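Chargeur USB Jikora – mise en service et charge des piles
Section 5 : première utilisation
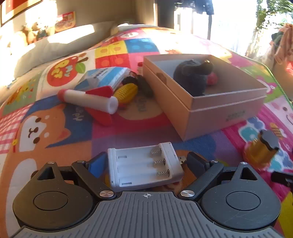

À lire avant de mettre les piles. Deux minutes, pas plus. Valable pour le modèle blanc à prise USB intégrée, celui qui va avec les jouets et petits appareils de la maison. Pour le bloc secteur Mendeck, voir la notice séparée, les temps de charge ne sont pas les mêmes.

Ce qu'il vous faut
– le chargeur
– des piles rechargeables NiMH, format AA
– un port USB alimenté : adaptateur mural, ordinateur, multiprise avec USB
– un chiffon sec

Préparation
1. Poser le chargeur à plat, compartiments vers le haut. Table, étagère, plan de travail sec. Pas sur un lit, pas sur un tapis, pas dans un carton.
2. Vérifier les ressorts. Un ressort couché ou écrasé = mauvais contact. Redresser doucement avec le doigt, jamais avec un tournevis.
3. Regarder les contacts en face des ressorts. Poussière, traces vertes, dépôt blanc : chiffon sec, rien d'autre. Pas d'alcool, pas de vinaigre.
4. Dégager la fiche USB. Elle ne doit pas forcer ni toucher un objet métallique pendant que les piles sont en place.

ATTENTION – Piles rechargeables uniquement. Une pile alcaline ou saline peut couler, chauffer, voire éclater. En cas de doute sur le type, ne pas charger.

Mise en place des piles
5. Chargeur débranché. Toujours.
6. Côté moins contre le ressort. Pousser la pile vers le ressort, puis laisser descendre le côté plus dans son logement. Ne pas entrer la pile par le dessus en appuyant, ça tord le ressort.
7. La pile doit tenir seule et rester bien couchée dans sa rainure. Si elle remonte, la retirer et recommencer.
8. Ne pas mélanger piles neuves et vieilles dans une même charge. Même marque, même capacité de préference.

Note : une pile seule, ça marche aussi. Les compartiments sont indépendants.

Charge
9. Brancher la fiche directement dans le port. Si le port est serré ou mal placé, utiliser une rallonge USB courte (Brollside ou autre) plutôt que de laisser le chargeur pendre dans le vide.
10. Laisser charger. Avec un port de 500 mA, compter une nuit pour un jeu complet. Pas de voyant de fin de charge sur ce modèle, donc noter l'heure de départ.
11. Au bout de 30 minutes, passer la main au-dessus. Tiède, normal. Brûlant, débrancher et laisser refroidir avant de toucher aux piles.
12. Débrancher d'abord, retirer les piles ensuite. Soulever côté plus.

ATTENTION – Ne pas charger sans surveillance près des rideaux, papiers ou peluches. Tenir hors de portée des enfants : les piles s'avalent, et la fiche attire les petits doigts.

Remettre les piles dans les jouets
13. Attendre qu'elles soient froides.
14. Changer toutes les piles du jouet en même temps.
15. Revisser la trappe. Même si c'est pénible. Surtout si c'est pénible.

Jouet qui ne redémarre pas ? Polarité d'abord, interrupteur ensuite, et seulement après on accuse la pile. Les jouets restés longtemps au fond d'une caisse ont souvent une lamelle oxydée, un coup de chiffon suffit en général.

Rangement
Piles chargées dans une boîte à part, jamais en vrac avec des clés ou des pièces. Chargeur vide, fiche protégée, au sec. Les boîtes de tri Acuña conviennent très bien, celles à couvercle. Retirer aussi les piles des jouets qui ne servent pas de l'hiver.

Piles usées : bac de collecte, en magasin ou en déchèterie. Pas à la poubelle.

Pièces et suite
Ressort cassé ou contact arraché : ne pas réparer, demander la référence 112 (chargeur complet, les ressorts ne sont pas vendu seuls).
Notice relue par Annelore Wendt, version du 10 décembre 2019. Section suivante : entretien des contacts.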